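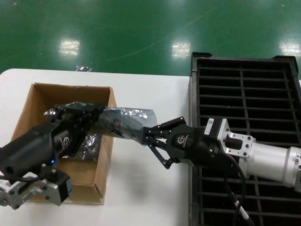
Margarida Ramalho wrote in to ask why her foil bags keep turning up creased and poked through when she packs them "carefully, one by one, flat as I can get them." Flat is most of the trouble. Full answer below, plus the whole routine, so I can stop typing it out in emails.

PACKING FOIL BAGS IN AN OPEN BOX

Updated July 2022. Old version had the tape part wrong, sorry.

This is for the thin silvery bags, the crinkly kind you can half see through. Small circuit boards, spare parts, drives, that sort of order. Works for the thicker solid ones too but those forgive you more. Not for bubble mailers. Not for food, I don't pack food and wouldn't know.

What you need

A table you can stand at
An inner box, brown cardboard, flaps cut off
An outer box a bit bigger all round (mine are Rimeck, any will do)
A crate on the floor for whatever is waiting
Crumpled kraft paper
Paper tape, marker, labels
A blunt knife for the flaps. Not the good one

Set up first

Box on the left of the table, crate on the floor at the right hand side, right up against the edge. Swap over if you're left handed. Point is the bag travels one short way across the table and never gets put down in between. Every time you put it down it picks up a crease or a crumb of something.

Wipe the table. White top is good, shows up staples and bits of clipped wire. I had a black one before and found the staples with my wrist.

Crate should be the open slatted kind so you can see what's left without bending over it. Line the bottom with card if the slats have rough molding on them. Run a finger round the inside. If it catches your skin it'll catch the foil.

Good light. Overhead is fine but move yourself so the glare isn't coming straight off the bag, otherwise you miss pinholes.

Cut the flaps off

All of them. People skip this and then fight the flaps the entire time. The inner box doesn't need a lid, the outer one does that job. Cut along the fold, blade away from you, don't saw. Rub the cut edge with the back of a spoon so it isn't sharp. Takes a few seconds.

Keep the offcuts. They're the dividers later.

Check the bag before it goes anywhere

Hold it up by both ends, one hand each side, and look at it. Don't pull hard, just enough to take the slack out. You're looking for:

Pinholes - little dots of light
White stress lines where it has been folded sharp
A seal that has started to peel at one corner
Something inside pushing a corner out

Peeled seal means new bag. Don't tape it. I used to tape it. Stress lines with no hole, use your judgement, I let them go for short trips.

If the thing inside has pins or corners, it should have had foam on the pointy side before it was bagged. Too late now? Take it out and do it again. If it's a board that needs static protection, do that part at a proper mat with a strap on and not on your packing table. Whole other page.

Getting it in the box

Right, the actual thing Margarida asked.

1. Put a loose handful of crumpled paper in the bottom. Not packed down. It should spring back when you press it.

2. Pick the bag up by both ends. Fingers on the empty part past the contents, never on the contents. A wide grip is better than a pinch, a pinch leaves a dent that turns into a fold.

3. Bring it over the middle of the opening before you lower anything. Most scraped bags happen on the way in, dragged over the cardboard rim.

4. Lower one end first, let it touch the paper, then bring the other end down after. If both ends drop together the air in the bag has nowhere to go and it slides off to one side.

5. Let go. Don't press it flat. Let it sit how it wants to sit.

6. If it's longer than the box, let the spare end curve up the side wall. A curve is fine. A fold isn't. If you have to fold it to fit, the box is too small, get another one.

7. Next bag goes in on its long edge beside the first, like a record. Offcut flap between them. Repeat.

Bags on edge are the main thing. Laid flat they stack, and the bottom one carries all the rest for the whole trip. On edge they only lean on each other.

Don't fill to the top. Leave a gap you can get your hand into sideways, then paper in the gap. More paper than you think.

Sliding bags

Foil on foil is slippery. You get three in nicely and the fourth shoots under. Fixes that work for me:

Divider between every bag, not every other
Tip the box slightly toward you with something under the far side while you fill it
Crumple the paper harder so it grips

Kobe Bakker uses a folded tea towel as a stand-in for the bags that aren't in yet, pulls it back a little each time. Tried it. Pretty good, have kept doing it on big orders. Take the towel out before you close up. I have shipped a towel.

Closing up

Shake test before the outer box. Hands flat on two sides, lift a little, tilt left, tilt right. Rustle is OK. Knock is not OK. If it knocks, something is touching cardboard, find it and pad it.

Then inner box into outer, paper under it and down all four sides, paper over the top, close, tape.

Tape: one strip down the center seam, one across each end. That's the part I had wrong before, I said center only was enough. It isn't, the ends pop open in damp weather. Press the tape down with your palm and warm it up a bit, esp. in January when the shed is freezing.

Label on the largest face, not across the tape. Write the order number on the inner box as well in marker. Labels come off. Had one come back from Bosman with nothing on the outside at all and the marker inside was the only reason I knew whose it was.

Weigh it last. I use an old Matetti kitchen scale with a tray across it so I can still read the dial. Weigh it before the tape and you'll be wrong by just enough to be annoying.

Does it make a difference

I keep a notebook. Out of 1,209 boxes the old way, bags laid flat, I had 91 come up in a message from a customer as creased or holed. Since going on edge with dividers it's been 2 complaints, and one of those was my own bad seal. Haven't sent as many boxes the new way yet so don't hold me to it. But I'm not going back.

Things people ask

Can I reuse the bags? If it passes the hold-it-up check, for ordinary stuff, yes. For anything static sensitive I use a new one. They're cheap.

Do I squeeze the air out? Some. Lay your forearm along it and lean, gently, before you seal. A totally flat bag wraps tight on the corners of whatever is inside and that's where holes start. A balloon won't stay put. Somewhere between.

Can I use a crate for the whole thing and skip the box? For moving across a room, sure. For posting no, slats let the corners poke out.

Peanuts? No. They stick to foil like you wouldnt believe, and the customer finds them for a month.

Bag crumpled on its own when I let go? Normal if it's thin. Pick it up by the ends again, take the slack out, lower it again. Don't smooth it against the box wall with your palm, that grinds it on the cardboard.

What size inner box? Pimeson list theirs by outside size which catches everybody, measure inside. You want the longest bag to fit corner to corner with no fold. I keep 2 sizes and that covers nearly everything.

Gloves? Thin cotton if your hands are dry and rough. I don't bother mostly. Rings off though.

How tight should the dividers be? They should stand up by themselves and still move if you push one. If the box sides start to bow you've gone too far, pull a bag out and start a second box.

Quick version to stick on the wall

Wipe table. Box left, crate right.
Flaps off, keep them.
Paper in bottom, springy.
Hold bag by both ends, look for light.
Over the middle, one end down, then the other.
On edge. Divider. Next one.
Gap at the top, fill with paper.
Shake. No knocks.
Outer box, paper all round, tape center and both ends.
Marker inside, label outside, then weigh.

Page on wrapping boards with pins is half writen, will link it from here when it's up. If you've got a better divider than old flaps send it over, mine go soft after a couple of uses.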